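Learning > Tutorials > Robot Data > Recording Demonstrations

How to collect good demonstrations in a simulated kitchen

Sunday, July 10, 2022, by Gunther Oltmanns

14 comments | 70 shares

In this tutorial I explain how we record examples for a two-handed robot in simulation. The examples are used later to train a policy by imitation. I assume that your simulator is already running and that your headset or gloves control both arms without big delay. If this is not so, please read first my text from June about calibration.

Step 1. Write the task in one sentence. In our project Bukulen every task has such a sentence, for example "Put the food from the plate into the tray." The operator reads it aloud before the first recording of the day. If two operators understand the sentence differently, change the sentence and not the operators.

Step 2. Decide what may change between episodes. We let the positions of the tray and the plate change a little, also the texture of the countertop and the things lying in the back. The task objects themselves stay the same inside one batch. One batch has 70 episodes and one operator.

Step 3. Fix the starting pose. Both hands are raised, one on each side of the tray, and they touch nothing. Wait one full second in this pose before you move.
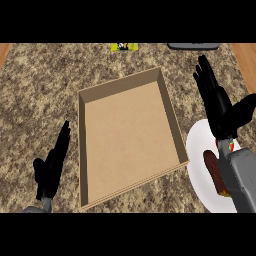
When the second is over, move the nearer hand to the food and do not stop on the way. Short stops are the most common mistake of new operators. The policy learns to stop also, and then sometimes it never continues. If you need to think, think before you press record.

The other hand should remain quiet until it is needed. I know that it is tiring to hold the arm still, so we make a break after each batch.

Step 4. Finish clearly. Release the food inside the tray, lift the hand, return to the starting pose and only then press stop. An episode which ends while the fingers are still closed goes to the trash.

Step 5. Check the recordings the same day. Our tool Grilter plays every episode at double speed and marks jumps in the wrist position. For the tray task we recorded 2718 episodes, and after checking we kept 1523. This looks like a big loss, but most of the bad ones came from the first two weeks. My advice is to train a first small policy when you have 1000 clean episodes, and look where it fails before you record more.

Save the random seed together with each episode. We forgot it in the beginning and could not replay these episodes later with new textures.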